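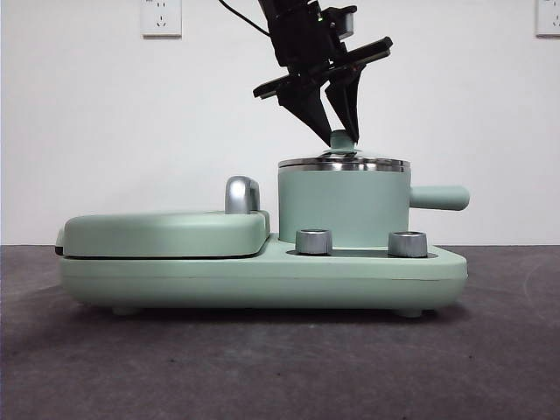
Fingers at the lid knob: the pot test at Torura's practice kitchen.

Lifting a lid is the sort of job you give a child who wants to help with supper. It is also, I now know, one of the most gripping things you can watch a machine attempt, and I spent most of a winter afternoon at Torura doing just that, leaning forward in my chair like someone at a penalty shoot-out.

The question I had brought with me was a simple one. Can a robot do the chores yet? Domnica Grecu, who runs the kitchen trials, laughed and asked which chore, in whose kitchen, and how many broken plates I was willing to put up with.

Her team has a list of 83 household tasks, and the lid is near the top. The knob is small and round. Two fingers have to meet it from either side and close at the same moment, or the lid tilts and slides. Then it must go up straight, travel sideways and be put down somewhere sensible. On the bench there is a tabletop cooker with the pot at one end and a low cover at the other, so the arm can be sent to a knob, an arched handle or a dial without anyone moving the furniture.

"People see the lid come up and they say, fine, now make the soup," said Grecu. "I say, let me have the lid first. I love the lid."

So how good is it? In June the arm managed the lid 5 times in 100. By the week of my visit it was getting it right on most tries, after up to 2,000 practice runs guided by hand. Rin Tamura does much of that guiding, and she has become wonderfully fussy about it – she can tell from the other side of the room when a grip is going to slip.

Turning the dials is harder. Folding a tea towel is harder still, and I watched one get bunched, dropped and bunched again for a good ten minutes. Wiping down a worktop went beautifully until somebody left a spoon on it.

The shop floor is further along. At Bonsu, a packing firm across town, Kwaku Quaye looks after a row of arms that put jars into boxes all day. The jars are all the same size and they always arrive in the same place, and the arms hardly ever miss. Quaye is proud of them, but he wouldn't have one at home. "My cupboards would finish it off," he told me.

I would have one tomorrow, slow as it is. There is a real thrill in seeing those two fingers settle on either side of a knob and wait. Grecu's next job for the arm is putting the lid back on, which she expects to take until spring.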